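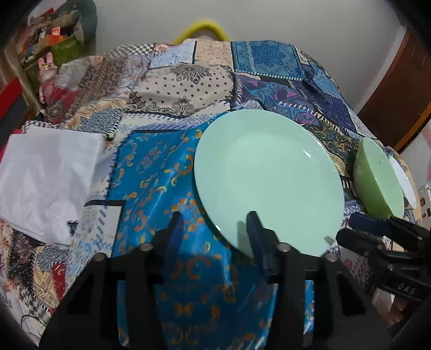
Photo: Sostadura project, CC BY 4.0

Amunholm Recipe Cards

Transcribed text of 512 handwritten and typed recipe cards, mostly baking and preserves, kept by households in Amunholm and lent to the project for scanning.

Contents

cards.csv -- one row per card
units.csv -- old measures and the metric values we use
notes.txt -- queries still open

Columns in cards.csv

card_id: number written on the back of the card
title: as spelled on the card, mistakes included
ingredients: separated by semicolons
method: full text, line breaks removed
hand: written, typed or mixed
decade: blank if we could not tell

Known problems

145 cards give no oven temperature. We left the field empty and did not guess. "Cup" means different things on different cards, so it is never converted. Cards from the Manolakis box had water damage and 6 of them are only part transcribed -- gaps are marked with [?].

Splits

There is no train or test split. If you want a small sample to try things out, the first 50 rows cover all three values of hand.

Licence

Transcriptions are CC BY 4.0. The scans are not included. Please credit "Sostadura, Amunholm Recipe Cards".

Changes

1.1 fixed the jam cards that were listed twice
1.0 first release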